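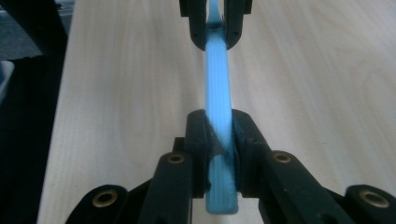 Stalell > The Company > About Us

About Stalell

We make plastic strip. Long, narrow, ribbed, rounded at the end. Started in one half of a rented unit in Annan with a secondhand extruder and a lot of clear tubing we never sold. We have the whole unit now plus the yard behind it. Still strip, still mostly blue.

Who buys it. Shops for shelf edges. Schools for craft rooms and for marking out lanes on the gym floor. Garden people, for row markers. A theater that weaves it into scenery and orders twice a year, always in a panic. Somebody bought a whole box for a boat once and we didn't ask. If you need a strip of plastic that bends and has a decent grip to it, we probably have one close enough.

The ribs

People call about the ribs more than anything else. They run the full length, fine and parallel, and they go in while the strip is still soft. You can't add them later and you can't really sand them off (please don't try, it goes furry). They make the strip easier to hold and they hide scratches. They also give you a line to follow with scissors if you are cutting it down lengthwise. Smooth strip is available on request but the minimum order is bigger.

The ends

Rounded as standard. We used to ship everything with a square cut and the corners caught on sleeves, boxes, each other. Now every piece goes through the end cutter before it gets bundled. Square ends still possible, just write SQUARE in the order notes, in capitals, so the packing table sees it.

Colors

We carry 8 stock colors. Sky blue is the one we are known for and the one we run most weeks. It looks paler with the light behind it and deeper when it is lying flat on a bench, so if you are matching something at home ask for a cutting first. Cuttings are free. The others are white, black, red, yellow, leaf green, gray and an orange that varies a bit from batch to batch – we are working on the orange.

Bending and twisting

It will bend. It will twist. Pinch it hard and it goes darker where you are pinching, that is shadow for the most part, but a real crease stays a crease. For tight curves warm it up first, a hair dryer is enough. Do not use a heat gun. Store it flat or in a big loose coil, never stood on end in a corner over the summer. It leans, then it stays leaned.

How an order works

Pick a width, a color, a length. We cut to order from 17 inches up. Orders in by 2 in the afternoon usualy get cut the same day, packed the next morning. Bundles are tied with paper tape, no plastic wrap – enough plastic in the building allready. Long pieces go in tubes, short ones go in flat boxes. Offcuts get sorted by color and ground up and go back into the next run, except the orange, see above.

Catalog lists 796 combinations of width, color and length. Most customers want the same handful. Call before you read the whole thing.

Allix and Sinemine

Two names you'll see on our boxes. Allix is the wide strip, stiffer, deeper ribs, good for edging. Sinemine is the narrow one, softer, made for weaving and craft work. Same plastic, same colors. They came out of the same tool shop at different times, so the ribs don't line up if you lay one on the other. Worth knowing before you buy both for one job.

Visiting

Counter is open weekday mornings, closed Sunday and most Saturdays. Ring the bell by the yard gate and give it a minute, the front of the building is storage. Bring a sample of whatever it has to fit. Parking on the left side only, the right side is for deliveries.

Related pages
Width and length chart
Ask for a cutting
Allix wide strip
Sinemine narrow strip
Storing strip over the summer
Offcut bags, mixed colors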